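The Grey Pair

By the Wednesday there were only the clothes left to do. The plates had gone into boxes and so had the books, and Baranauskienė were sending the van first thing in the morning. Idun had said she would come and help after lunch, and she did, and the two of them worked in the big downstairs room with the tiled floor.

Kumiko wanted everything folded properly before it went in. Idun would have been happy to push it all into bags, but it was not her house and they were not her clothes, so she folded. When they got to the grey pair they slowed down.

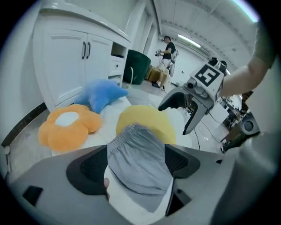
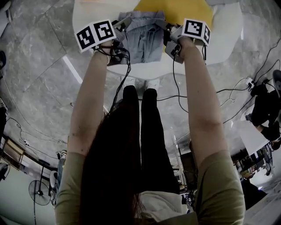 Over the phone, Faustine told them they were doing it wrong. You put one leg on top of the other, she said, then you brought the bottoms up to the waist, then you folded again, and if you did it in any other order you would have a crease across the knee until Easter. The phone was lying on the worktop with the speaker turned up. She had been talking for most of the afternoon from her kitchen in Brokthorpe, and now and then they could hear her tap running.

"I've always done it from the waist down," Kumiko said.

"I know you have," said Faustine. "I've seen your creases."

Idun laughed and then stopped. She smoothed the grey cloth flat with the side of her hand and started again, one leg over the other.

"Whose are these, anyway?" she asked.

Kumiko looked at them. She had been folding since ten that morning and had reached the stage where a garment was only a shape to be made smaller. She had to think.

"Not mine," she said. "Too long."

"Heino's?"

"Heino never wore grey."

"Everybody wears grey," said Faustine from the phone.

Kumiko picked them up and held them against herself. The legs went down past her feet. She turned out the back of the waist to look for a label, and there was a line of loose stitches where one had been cut away.

"They're not Heino's," she said. "He'd never have cut a label out. He left them in until they scratched him raw."

She folded them again the way Faustine had said and put them to one side, not in the box for keeping and not in the bag for the church hall. After that there were two jumpers with bad elbows and a heap of tea towels, and they went through those quickly. Faustine said she had to see to her dinner and would ring back.

The house sounded different without her. Idun noticed the fridge humming, and the cars going up the hill to Beldale.

"Are you going to be all right over there?" she said.

"It's 65 miles," said Kumiko. "It isn't the moon."

"I meant on your own."

"I'm on my own now."

This was true, and Idun let it go. Heino Adomaitis had moved out two years before, in October, with a rucksack and the good saucepan. There had not been a row. He had gone to Plestness for a job on the boats, meaning to come home at weekends, and at first he did, and then it was every other weekend, and then he rang instead. Kumiko had gone on paying her half of the rent and he had gone on paying his until the lease was up. Now it was up. She had found a flat with one bedroom and a window over a bowling green.

"The cushions," said Idun. "Keep or go?"

There was a blue star, an orange flower and a round yellow one. Kumiko had bought them herself, one at a time, the first winter, when the room echoed so badly that you could hear yourself swallow. Heino used to put the star behind his back when he read. He called the yellow one the cheese.

"Keep," said Kumiko. "All of them."

"They'll need a box to themselves."

"Then they can have one."

Idun went out to the hall for a box. She was gone some time. When she came back she had the box under one arm and Priit Uibo behind her, with his coat still on and rain on his glasses.

"I found him on the step," she said.

"I wasn't going to come in," said Priit. "I only wanted to see if the van had been."

"Tomorrow," said Kumiko. "Do you want tea? The kettle's packed but there's a pan."

He said he wouldn't mind. He took his glasses off and wiped them on his jumper, and put them back on worse than before. He had lived next door at number 26 as long as Kumiko had been in the house, and in that time he had been inside it perhaps twice. They talked over the wall. He had once handed her a marrow through the gap where the hedge had died, and she had handed back the plate it came on with biscuits, and the plate had gone to and fro ever since.

"I've got your plate," she said, remembering. "It's wrapped. It's in one of those."

She looked at the boxes along the wall. There were 15 of them and she had written KITCHEN on nearly all.

"Have it," said Priit. "It was only a plate."

"I'll find it."

"Please don't unpack a box for a plate."

She boiled the water in the pan and made the tea in three mugs that had been left out for the morning. Priit drank his standing up. He seemed to be looking for something to say about the room, and there was not much of it left. Then he saw the grey trousers on their own at the end of the table.

"Oh," he said. "You've still got those."

Kumiko put her mug down.

"Are they yours?"

"Well, they were. I lent them to Heino." He went a little red. "That time the pipe went. He was out there in the yard up to his knees, do you remember, and everything he had was in the wash. I put them over the wall for him. I said keep hold of them."

Kumiko did remember the pipe. She had been at work and had come home to find the yard full of brown water and the two men standing in it with a broom each, very pleased with themselves. She had not noticed what Heino was wearing. For all she knew he had worn them for a week.

"They must have been in my drawer all this time," she said. "I must have washed them. I must have washed them and put them away."

"You've folded them nicely," said Priit.

"That was Faustine."

He didn't ask who Faustine was. Idun had started putting the cushions into the box, the yellow one first, then the flower. The star wouldn't go in flat. She pressed on it and it came up again.

"You should take them back," said Kumiko. She held out the trousers.

Priit took them. He held them out in front of him with both hands, like someone given a cake.

"I don't know that I'd get into them now," he said.

"They've got plenty of give."

"So had I, then."

He finished his tea and said he would leave them to it. At the door he stopped and asked what time the van was due, and Kumiko said eight, and he said he would move his car so they could back it right up. She thanked him. He went down the path with the trousers inside his coat to keep the rain off, and they heard his own front door open and shut.

"He's going to miss you," said Idun.

"He'll miss the biscuits."

"Kumiko."

"I know," she said. "I know he will."

She sat down on the edge of the table and drank what was left in her mug. Then she got up and took the kitchen scissors to the nearest box. It had bowls in it. The second had the colander and the cake tins, and in the third, between two sheets of the Plestness paper that Heino used to bring home at weekends, was a white plate with a green line round the edge and a chip at one side.

"He said not to," said Idun.

"I heard him."

She washed the plate, although it was clean. There were no biscuits in the house, only half a packet of crackers and some dates that had been meant for the journey. She looked at these and then put the dates on the plate and went out in her socks. Idun saw her through the window, going along by the wall to where the hedge had died. She seemed to be waiting for somebody to come out. After a while somebody did.

The phone rang on the worktop, and Idun answered it.

"Did you do them again?" said Faustine.

"Do what?"

"The trousers. Did you do them the way I said?"

"We did. They looked very good. They've gone now."

"Gone where?"

"Next door," said Idun. She had the phone against her shoulder and was trying the star on its side, two points up and the rest pushed down. "They were his."

Faustine wanted to know whose, and since when, and how a man's trousers could be in a drawer for all that time without a person seeing them. Idun told her about the pipe. She had to tell it twice, as she hadn't been there herself and kept getting the brooms wrong. Outside it had nearly stopped raining. Kumiko was leaning on the wall with both elbows and Priit was on the other side of it, eating a date.

"Is she coming back in?" said Faustine. "There's still the coats to do. You don't fold a coat, you know. Tell her that. You lay it flat and bring the sleeves across."

"I'll tell her," said Idun, and she fetched the tape and closed the box as far as it would go.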